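Chapter 7
Soft Goods and the People Who Handle Them

Learning aims. After reading this chapter you should be able to define a handling task in terms of its exceptions, identify which duties move to staff when a gripping station is introduced, and read a shift record for signs of uneven workload.

7.1 Rigid and soft items

Early workplace automation dealt mainly with rigid parts. A carton has fixed edges and a known weight, and a machine can be set to meet it at the same point each time. Textiles and bags do not behave this way. A strap hangs differently after each lift, and a folded cloth has no stable outline. For this reason the handling of soft goods stayed with people long after palletizing and labeling had been taken over by machines.

The chapter follows one site, the Tondstead returns depot, through the change. Before the change, 64 staff sorted returned bags, clothing and household textiles at open benches. Each person picked an item, inspected it, folded or closed it and placed it in a bin. The four steps were recorded as one job under one pay grade.

7.2 Splitting the job

The system installed at Tondstead, named Mapplebeck after the building where it was first tested, took over picking and placing. Inspection remained manual. Folding was divided: simple items went to the arms, the rest to a bench. The target was 2000 items per shift. In August, the first full month of operation, the shift record showed a daily mean of 481 items passed to the bench as exceptions.

An exception is any item the machine returns to a person without completing its cycle. Exceptions are the main source of new work in an automated area – and the part most often left out of planning. They arrive at irregular intervals and tend to be the harder items. A worker who once handled a mix of easy and difficult pieces now handles mostly difficult ones.

7.3 Work at the gripper

Much of the difficulty is local. The fingers must close on material that folds under its own weight, often with other items lying close by.

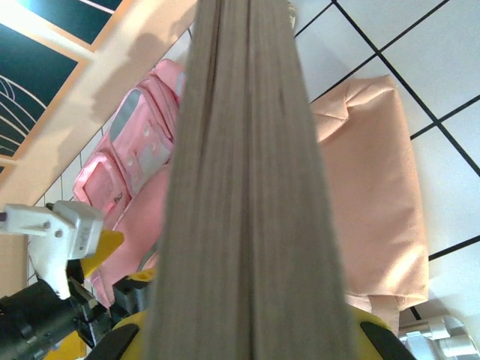 Povinberg, a bench worker at a second depot in Flustby, objected that the word "exception" hides the skill involved, and that staff who clear difficult items should be graded for it. The depot later split its bench grade in two, and 58 workers were reassessed.

The objection bears on measurement as well as pay. If output is counted only in completed machine cycles, bench work does not appear in the total. Section 7.4 sets out a method for recording both – by item, by minute and by person – and applies it to the Tondstead figures.

Key terms: cycle, exception, bench grade, residual task.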